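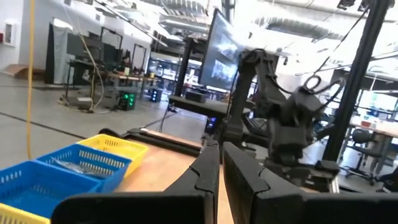 **Danuta Wilczyńska**

Can folded cotton and wool be kept in sealed plastic bags over winter in an unheated room, or will they go mouldy?

**Bekness**

Sealed bags are fine if the cloth is dry when it goes in. Mould needs moisture, and a closed bag holds in whatever was there on the day you shut it. Cotton that feels dry straight off the airer can still carry enough water to cause trouble. Leave it in a heated room for 5 days after washing, unfolded if you have the space, then bag it.

The room matters less than people think. When the outside temperature drops at night, the air in the bag cools too, and any spare water settles on the inside of the film. You will see it as fogging near the top. If that happens, open the bag, air everything again and start over.

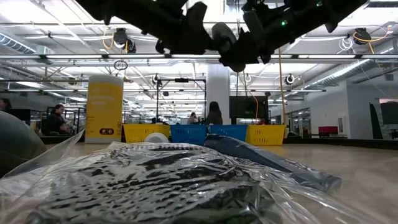

*Black-and-white patterned item in a clear plastic bag.*

Type of bag:

- Polythene (marked PE or LDPE) is suitable for a winter or two.
- Polypropylene is stiffer and clearer, also suitable.
- PVC should be avoided. It gives off plasticiser and can leave prints tacky.
- Dry-cleaner's film is too thin and tears at the folds.

Silica gel helps with small amounts of leftover moisture. I use a 500 g tub split between several cloth pouches, one to a bag. It won't rescue damp cloth. The orange kind changes colour when spent and can be dried again in a low oven, following whatever temperature is printed on the packet.

Wool is a separate matter. Wash it first, as moths go for skin oils and food marks more than clean fibre. A sealed bag keeps new moths out but does nothing about eggs already in the cloth. Two weeks in the freezer deals with those - bag it before freezing and don't open it until it is back to room temperature, or water will form on the wool. 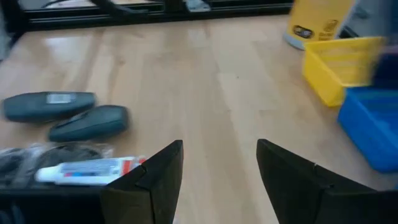
Fold lines are the other thing to watch. Heavy cotton left in one fold for months will keep the crease, and printed cloth can crack along it. Refold along different lines halfway through the winter, or roll it round a tube covered in acid-free tissue.

**Filip**

just leave the bags open a bit at the top, never had a problem. lavender for moths

**Cenlow**

Open bags are all right for cotton. I would not do it with wool, and lavender is weak at best.

One addition to the above. Buy a cheap humidity meter and leave it in the room before deciding. Mine sat at 60 per cent most of November and went over 75 in the wet weeks. Above 65 I would seal, below that breathable cotton covers do the job and cost less. 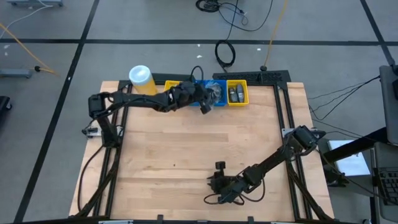

Keep the bags off an outside wall and off a concrete floor, both of which run colder than the air. A slatted shelf is enough. Write the date and contents on a slip of paper inside the bag, facing out, so that you don't have to open it to check.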